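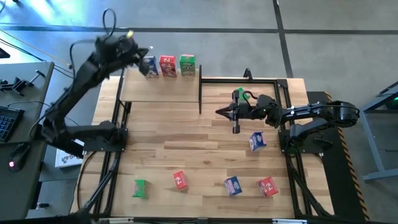
Small cartons on the bench and up on the shelf

About Verkine Seeds

Updated July, by the owner of Verkine

G'day, and thanks for clicking on the page most people skip! I'm the person behind Verkine, a little mail-order veggie seed business just outside Treven, and if you've ever emailed us at some ungodly hour about your zucchinis, I'm the one who wrote back.

I started this 11 years ago after a really dreadful summer in my own backyard. I'd bought a heap of tomato seed that was bred for somewhere with long, gentle summers, and we had a run of hot northerlies in the middle of flowering and I got about enough fruit for a sandwich. My neighbour over the back fence had tomatoes coming out his ears. He'd been saving his own seed since before I was born, and he handed me some in an old envelope with nothing written on it (he knew what it was, so why would he?). I grew them the next year, and they were gorgeous, and I've been a bit obsessed ever since.

That tomato is the one we sell as Lotico. It's still our best seller by a mile. It's a knobbly, medium-sized red thing that splits if you water it unevenly and won't win any prizes at the show, but it sets fruit in heat that makes other varieties drop every flower they've got.

What we grow

We list 42 varieties at the moment, all open-pollinated, so you can save seed from anything you buy off us. Please do! People ask if I'm worried that'll put me out of business, and no, most gardeners forget to save something every year, me included. I lost a whole line of purple carrots once because I pulled the lot for soup.

Beans are my real love. The Ngau climbing bean came to us through a seed swap and it took me ages to work out what it wanted, which was mostly to be left alone until the soil had properly warmed up. Put it in too early and it sulks and rots. Put it in when you'd happily walk around the patch barefoot and it's over the top of the trellis before you've found the twine. You can eat the pods young or leave them to dry on the vine, and the dry beans hold together nicely in a stew.

We also do lettuce, silverbeet, pumpkins, cucumbers, capsicums, a few brassicas for the cooler end of the year and far too many basils. I don't sell onion seed more than one season old, ever. It goes off quickly and there's nothing more depressing than a tray of bare seed-raising mix in autumn. If we run out, we run out, and you'll see it marked as sold out until the new harvest is cleaned and tested.

How we do things

Every batch gets a germination test before it goes on the website. I'm old-fashioned about it — damp paper towel, a warm spot on top of the fridge, and a notebook. If a batch comes up poorly I don't sell it. It goes in the chook yard and the girls think it's Christmas.

Pumpkins and zucchinis get hand-pollinated, because the bees around Treven have no respect for variety names. You tape the flowers shut the evening before, then you're out there just after sunrise with a male flower in one hand and your tea going cold on a fence post. I grumble about it every single year, but it's my favourite job on the place. The light's lovely and the phone doesn't ring.

We've got 2 growing blocks, one down on the river flat and one up the hill. The flat gets frosts well into spring and the hill gets none but dries out like a biscuit, so between them we find out pretty quickly what a plant's made of. They also let me keep the sweet capsicums well away from the hot ones. (If you bought a sweet one from me in the early days and got a surprise, I'm still sorry.)

Orders and questions

We post within Australia. Some states have quarantine rules about what can come in, so have a squiz at the postage page before you fill your cart, especially if you're in WA or Tassie. Orders are slowest in late winter when everyone gets the itch at once, so get in early if you're after capsicums or eggplant.

We don't have a shopfront, but we do open the hill block 2 times a year, once in spring and once when the pumpkins are in. Bring a hat and shoes you don't care about. The driveway's steep and a bit rough, and if you've got a low car you're better off parking at the bottom gate and walking up.

And if something doesn't come up, tell me! Let me know what you sowed, when, and what the weather's been doing — a photo of the tray helps heaps too. I usually get through the emails after tea, once the hoses are off.

Contact us | © Verkine Seeds, Treven | Back to top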